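Vascombe workroom reopens with new tables and flooring

The ground-floor workroom in the Avram Building at Vascombe has reopened to staff and students following a programme of refurbishment which began in the autumn. The room was handed back to the Institute in January and is now available for booking through the usual channels.

The works covered the replacement of the floor, the renewal of the lighting and electrical supply, and the purchase of six large work tables. The previous benches had been in service since the building was first occupied. Several had been repaired more than once, and a survey of the room carried out by the Estates Office found that their tops were no longer level and that the varnish had worn through in the places most heavily used.

Users of the room were consulted before any orders were placed. The Institute received 143 replies to its questionnaire, a higher number than for any previous consultation on teaching space. The most frequent request was for a larger working surface, followed by better lighting and a floor that could be cleaned more easily. A number of respondents also asked that the new tops should not be glossy. Reflections from the overhead lights had been a long-standing complaint, particularly from those carrying out close work in the late afternoon.

The tables were supplied by Zanumano, which also provided the benches for the second-floor studio. They have a smooth brown top with a matte finish and a straight front edge. Three sample tops in different colours were placed in the foyer for a fortnight, and visitors were invited to record a preference. Brown was chosen by a clear margin over the pale grey and the dark green. 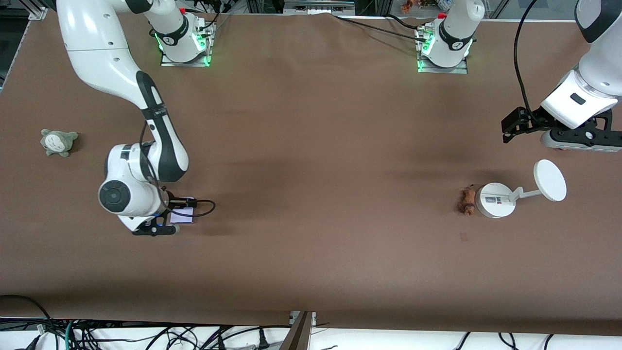

Agata Valentini, Head of Teaching Space at the Institute, thanked colleagues for their patience while the room was closed.

"The workroom is used by almost every department at some point in the year, and we were aware that closing it would cause difficulty," she said. "The timetable was under considerable pressure in the weeks before the winter break. I am grateful to those who moved their sessions to other buildings, in some cases at short notice. The comments we have had since reopening suggest that the larger tables are already making a difference to how sessions are planned."

The new floor is white and replaces the dark tiles that were laid when the building was opened. The lighter colour was recommended by the contractor, Beltunine, as a means of brightening the far side of the room, which receives little daylight. It should also make small dropped parts easier to find, a point raised repeatedly in the questionnaire. The Estates Office has revised the cleaning schedule to suit the new surface, and the floor will be washed each evening during term.

Completion was originally expected before the winter break. Work was delayed when part of the old sub-floor was found to be in poorer condition than the survey had indicated, and an additional section had to be taken up and relaid. The Institute has confirmed that the extra work was met from the existing maintenance budget and that no other projects have been postponed as a result.

Those using the room are asked to observe the following arrangements. Cutting should be carried out on a mat and not directly on the table top. Solvents must not be used on the tables; a damp cloth and mild detergent are sufficient for ordinary marks. Hot items should be placed on the stands kept in the cupboard by the door. The tables should not be moved without the agreement of the Estates Office. Any damage to the tops, however slight, should be reported on the day it occurs so that repairs can be arranged under the supplier's guarantee.

The booking system has been changed at the same time. Sessions may now be reserved by the half day as well as by the full day, and individual tables may be booked for longer projects with the written approval of the head of department. Requests for the remainder of the present term should be submitted as early as possible, as demand is expected to be high. The Institute recorded 251 bookings for the room in the last full year before the closure.

Four of the old benches have been repaired and passed to the grounds team for use in the outdoor store. The remainder were beyond economic repair and have been sent for recycling.

Further improvements to the Avram Building are under consideration, including new storage in the corridor adjoining the workroom and the replacement of the entrance doors. Details will be published on the Estates pages once the programme for the coming year has been approved. Questions about the workroom may be addressed to the Estates Office, Room 6, Avram Building.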